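Glass, timeouts and one very stupid sign error

6 March 2018
by Getsemaní Solís

Quick one tonight, been meaning to write up the tube stuff for weeks and keep not doing it.
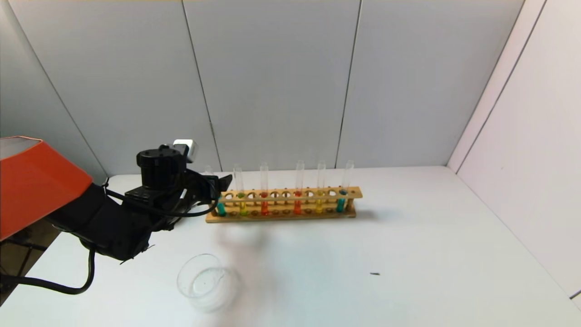

So. Where we are. The pick planner works, mostly. Perception works on a good day. The bit joining the two together is held up with string and I spent all of February finding out which bits of string.

Background for anyone new: I write the control side for the tube job at Mumier. Arm goes to a rack, takes a test tube, carries it to wherever, puts it back. Sounds like a weekend. It is not a weekend.

Glass first. The depth data on clear glass is rubbish, everyone knows this, I knew this, and I still wrote the first version of the detector as if the tubes would turn up in the point cloud like polite little cylinders. They don't. You get the wall behind them, or holes, or a sort of smear halfway between. What you do get, very nicely, is the liquid. Coloured liquid on a pale background is about the easiest thing in the world to segment. So Grandine (our perception package, don't ask about the name, I wasn't there) now does it backwards. Find the rack. Fit the rack model, wood is lovely and solid and shows up properly. That gives you every hole position for free. Then look at each hole in the colour image and ask, is there a blob of colour under here, yes or no. Tube or no tube. No depth on the glass at all.

Went from missing tubes constantly to 81 good picks before the first bad one. Was very pleased with myself for an evening.

Obvious problem: clear liquid. Plain water in a tube, no blob, planner thinks the hole is free and would happily try to put another tube in it. Haven't fixed that. There's a check on the rim highlights which catches it sometimes, when the light is kind. For now the config file has a line that says which holes you are allowed to place into and I fill it in by hand like an animal.

Then the sign error. Oh dear. The approach pose gets built in the rack frame, then turned into the base frame, then there's a small tilt added so the fingers come in without brushing the next tube along. The tilt was the wrong way round. Which you'd think I'd notice straight away, but with the rack parallel to the back wall and only the end tubes being picked it tilted out into empty space, no harm done. Worked fine for days. Then I asked for one in the middle with a neighbour next door and the planner said no. No valid path. Tried again, no. I blamed the collision padding. I blamed the joint limits. I rewrote half the padding code (it needed it, to be fair, but still). Then drew the poses in the viewer at 10 times size and saw the fingers leaning into the wrong tube. One minus sign. Two days.

Lesson, draw things. Draw them earlier than you think.

Timeouts next. Planner had 5 seconds to find a path and if it failed the state machine went to "retry", and retry took a new look at the rack, which moved the fitted model by a hair, which threw away the saved path, which started the planner from nothing again. Round and round. From the outside it just looked like the arm was thinking very hard. Now it keeps the old rack fit unless the new one is properly different, and the retries stop after three and it shouts. I prefer shouting.

Cable handling — still a bodge. The planner knows nothing about cables. I've put a fat invisible capsule along the underside of the forearm and told it to keep that clear of the table and the rack. Costs us some reach on the near side. A proper model would be better but I am not simulating a cable, sorry, life is short.

Also moved all the logging over to Zinalitz and finaly the timestamps from the gripper and the arm agree with each other. Before that they were out by roughly 15 milliseconds and every force plot looked like the fingers closed before they'd been asked to. Spent a whole lunch convinced I'd invented time travel.

Still to do, mostly for me so I don't lose the list again:

- water in tubes, see above
- small beakers. Grandine can't see them, at all, they're typed in as a fixed keep-out circle
- grip force per tube size, at the moment it's one number and it's a cautious one
- pull the tilt out into its own function with a TEST, Getsemaní
- ask Barrera whether the new wrist calibration tool writes degrees or radians, becuase the readme says both

Beakers probably next as the fixed circle keeps catching me out. I move the beaker, forget to move the circle, and then wonder why it's planning the long way round nothing.

Code for the rack fitting will go up once I've taken the swearing out of the comments. Might be a while. Off to bed.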